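Visite chez Teuber : ce qu'il faut prévoir avant d'acheter un bras

Nous sommes arrivés chez Teuber un peu avant neuf heures, Joar Nordin et moi, avec un cahier neuf, une enveloppe budgétaire griffonnée au dos d'un devis et, il faut bien le dire, une idée assez floue de ce que nous venions chercher. Notre atelier d'ergothérapie aimerait s'équiper l'an prochain d'un bras capable de travailler dans un logement ordinaire, avec ses placards, ses plans de travail encombrés et ses portes qui s'ouvrent du mauvais côté. Elfriede Teuber nous a reçus avec un café très fort et une gentillesse qui a tout de suite détendu l'atmosphère.

La maison fait ses essais dans de vraies pièces, et c'est ce qui m'avait donné envie de faire le voyage. Un bras blanc aux bagues orange, monté sur un châssis en profilés d'aluminium, y travaille dans un placard mural, au-dessus d'un comptoir carrelé où l'on trouve un micro-ondes, une tasse grise, un chiffon jaune, bref, ce qu'il y a chez tout le monde.

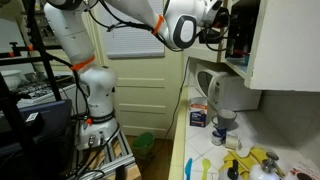 Rainer Hamann, qui s'occupe des installations, nous a fait commencer par le support. J'avoue que dans mon premier tableau cette ligne n'existait même pas ! J'avais prévu le bras, la pince, la livraison, et je pensais poser le tout sur une table solide. Or il faut un châssis rigide, un plateau à la bonne hauteur, de quoi fixer la base, et puis le passage des câbles, qui prend plus de place qu'on ne croit. Rainer conseille de dessiner la pièce au sol avec du ruban adhésif, portes ouvertes, et de vivre deux jours avec ce tracé avant de signer quoi que ce soit. Joar a noté la phrase en entier, je crois qu'il l'a même soulignée.

Nous avons ensuite parlé des pinces, et la conversation a duré (le café aidant) jusqu'à midi passé. Teuber travaille avec deux fournisseurs, Premar et Gridach. Chez le premier, les doigts se changent facilement et l'on peut commander un jeu de rechange à l'unité ; chez le second, tout est vendu par lot, ce qui revient moins cher à la pièce mais immobilise de l'argent dans un tiroir. Pour une petite structure comme la nôtre, Elfriede penche pour Premar la première année – quitte à revoir la question quand nous connaîtrons notre rythme d'usure.

Sur le budget, elle a été d'une franchise que j'ai beaucoup appréciée. Elle réserve 20 % du prix du matériel aux imprévus, et ne descend jamais en dessous. Le délai annoncé est de 90 jours à partir de la commande, câblage compris, mais sans la formation. Si nous voulons être prêts pour la rentrée, en évitant le mois d'août où tout le monde est injoignable, il faudra donc trancher au printemps, et cela veut dire passer notre dossier en réunion beaucoup plus tôt que prévu.

L'après-midi, nous avons fait le tour du coin carrelé, où des flacons translucides pendent la tête en bas devant le mur. J'aime bien ces endroits étroits, ils obligent à parler des centimètres. Joar a sorti son mètre et nous avons comparé avec la salle d'eau de notre appartement pédagogique, dont j'avais heureusement gardé le plan dans mon sac.

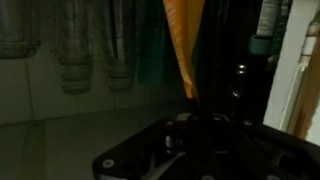

Faut-il acheter tout de suite un deuxième bras pour couvrir une autre pièce ?

Elfriede conseille d'attendre. Un seul bras sur un support bien pensé occupe déjà largement une équipe débutante, et le prix du second sera mieux employé en formation, en pièces de rechange et en contrat d'entretien.

Pour l'entretien, justement, Teuber passe par Borura, qui propose une visite annuelle ou une formule à deux visites. Je dois encore demander ce que comprend le déplacement jusqu'à chez nous, car le tarif affiché s'arrête à 100 kilomètres et nous sommes bien plus loin. Friederike Eichhorn, à l'accueil, m'a promis la grille complète par courrier. Je la joindrai au dossier avec les deux devis de pinces et le croquis de Joar, une fois qu'il l'aura remis au propre.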